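Rellow Retail Fixtures – Store Inspection Checklist, Form 17
Section C: Display Containers and Food Trays

Scope. Covers open containers used to hold packaged food and drinks at counters and self-serve tables. Shelving and chilled cases are on Form 16. Mark each item Pass, Fail or N/A and write comments in full.

C1. Woven containers free of broken strands and sharp ends. Run a gloved hand along the rim and the inside wall.
Pass. Comment: check the center of the floor as well, where the strands are bound together. Crumbs collect there and a brush is needed. 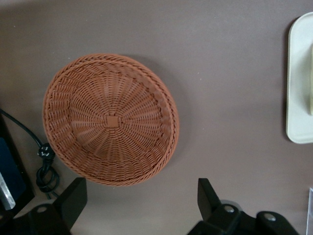
Ladine, November 2022

C2. No unwrapped food in direct contact with woven material.
Pass. Comment: liners are in stock but the reorder card is missing. Replace card.

C3. Containers stable when loaded. Load limit label present on stands rated under 1000 N.
Fail. Comment: label on stand 454 is worn and cannot be read. Stand may stay in use at half load until relabeled. New label to be ordered from Procházka.

C4. Trays free of cracks, chips and deep knife marks. Inspect corners and the underside of the rim.
Pass. Comment: light surface scratches only – no action.

C5. Trays washed and dried before restocking. Cleaning log signed for each shift.
Fail. Comment: two shifts unsigned. Same finding as in May. Log sheet to be moved next to the sink.

C6. Packaged goods kept below the tray rim where trays are stacked for transport. Date codes facing up.
Pass. Comment: stacking is not done at this site. Date codes checked on the front row only.

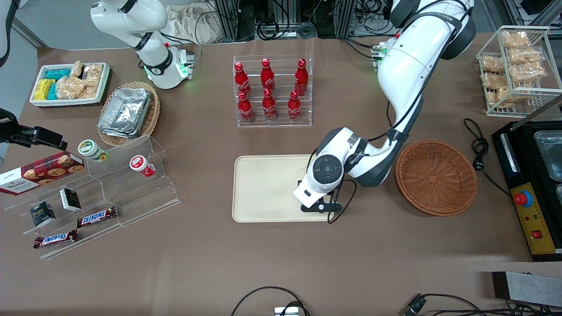 Section D: Tables and Counters

D1. Tabletop level and free of lifted edges.
Pass.

D2. Table feet locked or fitted with pads.
Fail. Comment: one pad missing on the table by the side door. Spare pads are in the Poslow kit, bottom drawer.

D3. Aisle clearance kept on the customer side.
Pass. Comment: measure again after the seasonal stands go in.

Open items: C3, C5, D2. Return signed copy to the site office.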